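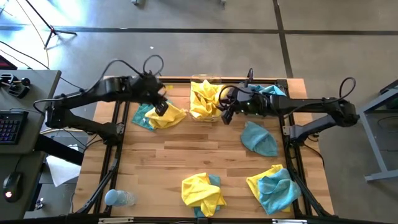 How long does a household keep a cleaning cloth? Most of those we asked keep one until it has a hole in it, and then keep it a while longer for dirtier jobs.

4.2 Second uses

We sent the questionnaire to 2,000 addresses in Gradau and had 1,826 back, a high return for a postal survey. The section on cloths was the one people wrote most about in the margins. Many described a fixed order: a new cloth is for dishes, then for worktops, then for floors, and last for bicycles or the car. Few had ever written this order down or talked about it at home. It was learned by using the wrong cloth once and being told.

Colour mattered less than we had expected. In the follow-up interviews, 82 people were asked how they would tell a floor cloth from a kitchen cloth. The usual answer was where it was kept — under the sink, on the tap, over the edge of a bucket. Households that bought cloths in several colours often gave up on the colours within a year, but went on using the same places.

Storage was coded as open (hooks, rails, taps), closed (drawers, cupboards) or boxed. Boxed storage was more common in the Drovby district, where the flats are newer and have little room under the sink. Cloths kept in boxes were reported as lost less often, though they were also changed less often, and we can't say from these answers which of the two habits comes first.

Figure 2. Clear plastic bin on a wooden tabletop.

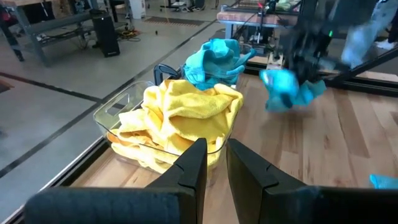 Colleen Simard has argued in reply to our first report that "boxed" is too wide a word, as a lidded tub in a cupboard and an open tray by the door are used quite differently. We accept this. The October round therefore splits the category in 2, with and without a lid, and asks who in the household put the box there. Answers from the earlier round have not been recoded — the wording of the old question doesn't allow it — and are left out of the comparison in section 4.3.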